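I'd been at Stitavero since November and I still said good morning to Clara before I switched her on. Two arms, one name. She did flowers, or she was learning to, and my job was to put the roses back so she could have another go.

On the Tuesday it went wrong she'd had a lovely start. Left arm in by the vase, right arm coming round with a coral-pink rose held by its stem, and me on my stool with a cup of tea, thinking I might get home before dark for once!
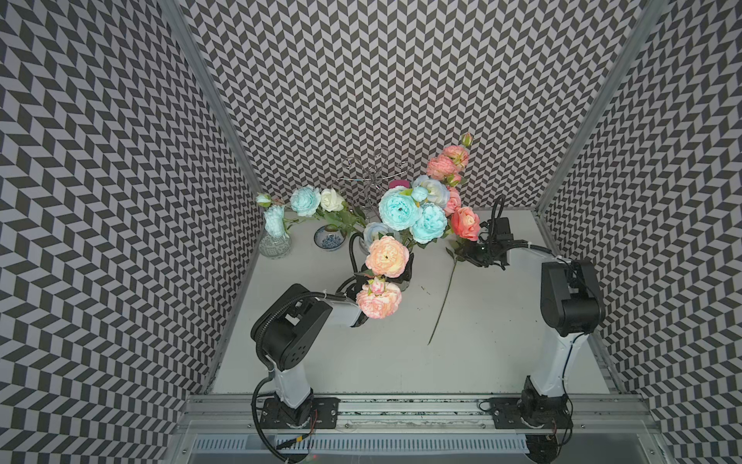
She's not letting go, said Mei, and put down her sandwich. I looked at the screen and the screen said she had. Gripper open, it said, in cheerful green letters, and the gripper was as shut as a bank on a Sunday. Then the right arm set off for the next rose with the first one still in its fist, because as far as Clara knew her hand was empty.

I should have hit the red button. Everyone is told that on day one (Lindgren makes you sign a sheet). What I did, God help me, was reach in for the rose. I had hold of the stem, the arm swung back, and my wrist was pinned against the rail before I'd got as far as "ow". Mei hit the button for me. It took 40 seconds to work my hand free and I swore for all of them.

So out came the first aid box, and then out came the log. Clara had opened and shut that hand 3000 times since its last service, and a little sensor inside had worked loose and stuck on open. Two screws, that's all it was. Mei wanted the arm left off till morning. I wanted to see it work, so with a bandage on and my good hand flat on the red button, I let her go in again, dead slow, down among the leaves. 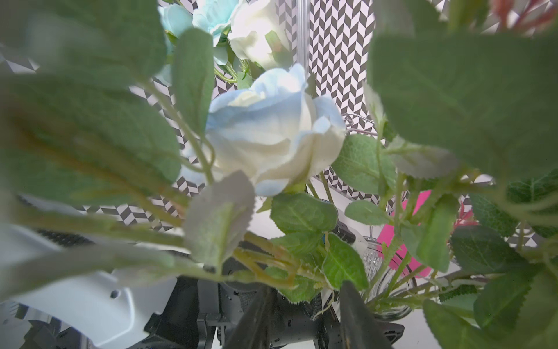
You're both idiots, Bukola called from the doorway, and how long has that sensor been reading wrong? I said since lunch. Mei said nothing for a bit and then scrolled back up the log, past lunch, past breakfast, all the way to Friday. I took my hand off the button, but only after I'd pressed it.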